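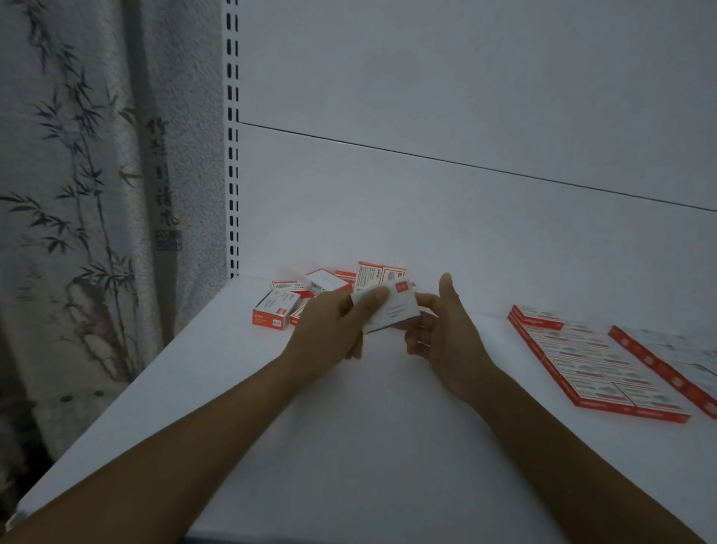
Stockroom Diary, Brimwood Dispensary
17/05/2021
By Seema Shukla

Print this entry | E-mail this entry

The reorganisation of the medicine shelving continued today. The white metal unit nearest the counter was taken first, as agreed with Mr Pathak. The small red and white boxes had again been left in a heap, and staff had complained that the labels could not be read without lifting each one.

It was decided that small boxes should be kept towards the back of the shelf and stood upright where possible. The flat red-edged packages are to remain on the right, face up. Mr Devendra Pathak proposed a divider between the two groups. I have asked for a price from Clolix, who supplied the fittings at our Pukwood branch – the limit for the present is 2,000 rupees. 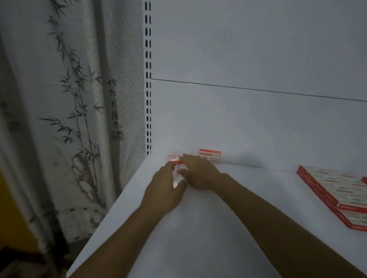
Small boxes at the back left corner of the shelf.

Expiry dates are to be entered in the register before any further stock is put out. Two entries from the previous check did not agree with the delivery notes and have been referred to Mr Pathak. The Gautam order has not arrived and no space has been set aside for it.

The lower shelves were not attempted. They will require around 3 hours and should be done before opening. A full review of the stockroom remains fixed for September.

Keys returned to the office at close. Register signed.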